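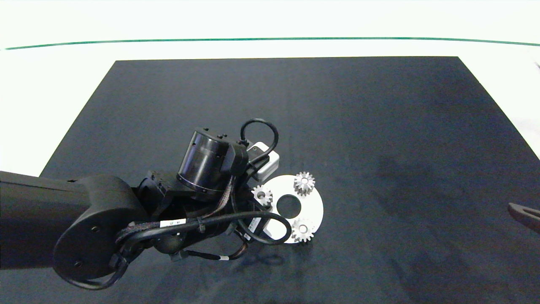 *Última atualização: 06/11/2024*

**Henriques alarga serviço de restauro de mobiliário a clientes particulares**

A Henriques informa que o seu serviço de restauro de mobiliário, até agora reservado a instituições, passa a aceitar encomendas de particulares. O alargamento segue-se a um período experimental iniciado em abril, durante o qual foram concluídas 193 peças – na sua maioria cadeiras, escrivaninhas e mesas de apoio.

O serviço funcionará em três modalidades: limpeza e enceramento, reparação estrutural e restauro integral. Os orçamentos são gratuitos para peças recolhidas no concelho e têm validade de 30 dias.

«Recebíamos pedidos de famílias com regularidade e não tínhamos forma de lhes dar resposta», afirma Duarte Bettencourt, diretor-geral. A coordenação técnica fica a cargo de Abílio Garcia, e os tecidos e ferragens serão fornecidos pela Butitz.

As inscrições podem ser feitas ao balcão ou por telefone. Os pedidos de informação da imprensa devem ser dirigidos a Belmiro Barreto, gabinete de comunicação.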